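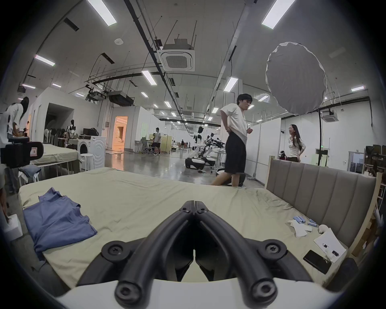
Abb. 1: Handgreifer über dem Bettplatz, links auf dem Laken das blaue Wäschestück

Protokoll der Sitzung Beschaffung und Gerätebudget
Halle, Bereich Textil und Wohnen
11. Juli 2019

Leitung: Hjalti Bundgaard
Protokoll: Hiba Ghanem
Anwesend: Bereich Textil und Wohnen, Werkstatt, Einkauf, IT-Betrieb
Entschuldigt: Elektroplanung (Stellungnahme liegt schriftlich vor)
Verteiler: Anwesende, Elektroplanung, Geschäftsführung

TOP 1 Genehmigung der Tagesordnung und des letzten Protokolls

Die Tagesordnung wird um TOP 6 (Stellfläche) ergänzt. Das Protokoll der letzten Sitzung wird mit einer Korrektur genehmigt: Unter "Ersatzteile" muss es Fingerpaare heißen, nicht Einzelfinger.

TOP 2 Bedarf Handgreifer

Bundgaard stellt die Bedarfsrechnung für das zweite Halbjahr vor. Grundlage sind die Belegungspläne der Aufnahmeplätze. Für den Bereich Textil und Wohnen werden 20 zusätzliche Handgreifer angesetzt, davon ein Teil als Umlaufreserve für Wartung und Kalibrierung. Der Einkauf fragt nach, ob die Reserve aus dem Bestand der Tischplätze gedeckt werden kann. Die Werkstatt verneint dies, die Tischgreifer haben eine andere Fingergeometrie und müssten vor jedem Wechsel neu vermessen werden.

Es liegen zwei Angebote vor:

Angebot Betau: kompletter Greifer mit Fingern, Gelenkplatte und weißem Gehäuse, Kamera beigestellt. 488 Euro je Stück netto. Lieferung in einer Charge, Gewährleistung auf die Gelenke eingeschlossen.

Angebot Turkik: niedrigerer Stückpreis, Gelenkschrauben und Fingerbeläge als gesonderte Positionen. Teillieferungen möglich. Die Werkstatt hat die gesonderten Positionen hochgerechnet und kommt auf einen Betrag knapp über dem Angebot Betau, sofern die Beläge im bisherigen Rhythmus getauscht werden.

Beschluss: Der Einkauf holt bei Turkik ein Gesamtangebot einschließlich Verschleißteilen ein. Liegt bis zur nächsten Sitzung kein günstigeres Angebot vor, wird bei Betau bestellt. Die Mittel werden vorläufig gesperrt.

TOP 3 Fingerbeläge und Greifverhalten bei Textilien

Die Werkstatt berichtet über den Verschleiß an den Fingerspitzen. Bei dünner Baumwolle wird der Stoff als Falte zwischen die Finger genommen; die Last liegt dabei fast vollständig auf dem vorderen Teil des Belags. Bei glatten Bezugsstoffen rutscht die Falte bei abgenutztem Belag nach hinten durch, die Wiederholrate der Aufnahmen steigt.

Zur Auswahl stehen der bisherige Belag und eine weichere Mischung von Zalel. Der Bereich bittet darum, die weichere Mischung vor einer Mengenbestellung am Bettplatz zu erproben, und zwar mit den Kleidungsstücken und dem Spannbetttuch, die ohnehin im Programm sind. Ghanem weist darauf hin, dass ein Belagwechsel in der Gerätedatei je Greifer zu vermerken ist, andernfalls lassen sich die Datensätze später nicht trennen.

Beschluss: Musterbestellung bei Zalel, 3 Satz. Erprobung im laufenden Betrieb, Auswertung durch die Werkstatt. Der Vermerk in der Gerätedatei ist ab sofort Pflicht.
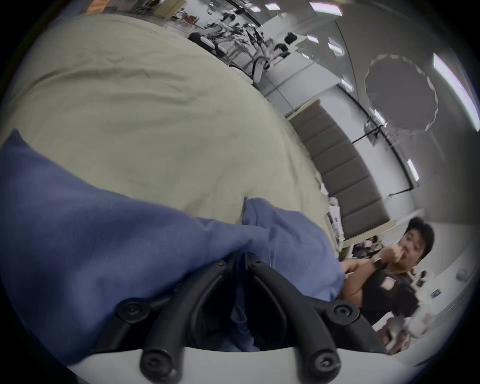 TOP 4 Mobile Roboter, Wartungsvertrag und Ersatzakkus

Der Wartungsvertrag mit Oddsson für die Roboter auf fahrbarer Basis läuft aus. Oddsson bietet eine Verlängerung zu gleichen Konditionen an, die Reaktionszeit wurde allerdings vom Folgetag auf den übernächsten Arbeitstag geändert. Der IT-Betrieb hält dies für vertretbar, der Bereich nicht. Bundgaard schlägt vor, die alte Reaktionszeit nur für Antrieb und Akkumodul nachzuverhandeln. Störungen an den Armen kann die Werkstatt in der Regel selbst beheben.

Ersatzakkus: Beantragt sind 2 Stück. Die Elektroplanung hat schriftlich keine Einwände, verlangt aber einen gesonderten Ladeplatz mit eigener Absicherung. Die Kosten hierfür sind im Antrag nicht enthalten und müssen nachgetragen werden.

Beschluss: Verlängerung wird unter Vorbehalt der Nachverhandlung befürwortet. Der Akkuantrag geht zur Ergänzung zurück an den Bereich.

TOP 5 Beleuchtung Bettplätze

Antrag des Bereichs auf Mittel für weitere Leuchten mit weißem Diffusor auf Stativ. Begründung: Das Deckenlicht erzeugt auf hellen Laken geringe Kontraste, Faltenverläufe sind in der Weitwinkelaufnahme schwer auszuwerten. Der Einkauf bemängelt, dass der Antrag weder Farbtemperatur noch Stativhöhe nennt. Ohne diese Angaben ist kein Preisvergleich möglich.

Diskutiert wurde ferner, ob dunklere Laken denselben Zweck erfüllen. Der Bereich lehnt dies ab, die Farbreihe der Bettwäsche ist für die laufende Serie festgelegt. Für die Folgeserie wird der Punkt vorgemerkt.

Beschluss: Zurückgestellt. Der Bereich reicht ein Datenblatt nach.

TOP 6 Stellfläche

Mit den zusätzlichen Handgreifern wird Ablagefläche für Geräte und Ladeteile benötigt. Die Werkstatt schlägt je Bettplatz einen Rollwagen vor. Es besteht Einigkeit, dass Wagen und Stative die Fahrwege der mobilen Roboter nicht einengen dürfen. Der IT-Betrieb liefert hierzu einen Plan mit den freizuhaltenden Spuren. Kleinteile und Telefone sollen künftig auf den Wagen abgelegt werden, die Liegefläche bleibt dem Textilprogramm vorbehalten. 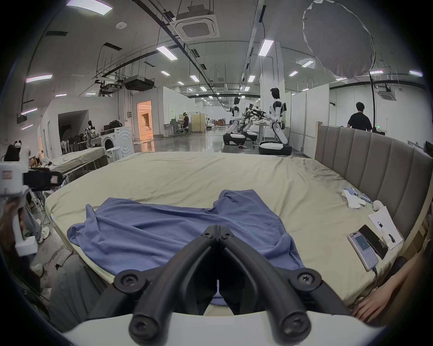
Abb. 3: Bettplatz mit Handgreifer und blauem Textil, dahinter die mobilen Roboter in der Halle

Bundgaard regt an, die Rollwagen aus dem Möbeltitel zu finanzieren. Der Einkauf prüft, ob der Titel dafür offen ist. Eine Entnahme aus dem Gerätebudget kommt nur in Frage, wenn die Entscheidung unter TOP 2 eine Restsumme ergibt.

TOP 7 Verschiedenes

Die Inventaraufkleber auf den weißen Gehäusen lösen sich bei häufigem Reinigen. Die Werkstatt stellt auf Gravur um, beginnend mit der nächsten Lieferung. Der Altbestand wird bei der Wartung nachgezogen.

Speicherkarten: Der Sammelabruf wird vom IT-Betrieb ausgelöst, kein Beschluss erforderlich.

Offene Punkte

Gesamtangebot Turkik einschließlich Verschleißteilen: Einkauf
Musterbestellung Zalel: Werkstatt
Nachverhandlung Reaktionszeit Oddsson: Bundgaard
Nachtrag Ladeplatz zum Akkuantrag: Bereich Textil und Wohnen
Datenblatt Leuchten: Bereich Textil und Wohnen
Plan der Fahrspuren: IT-Betrieb
Prüfung Möbeltitel: Einkauf
Feld "Belag" in der Gerätedatei: Ghanem

Nächste Sitzung im August, Einladung folgt. Einwände gegen das Protokoll bitte schriftlich an Hiba Ghanem.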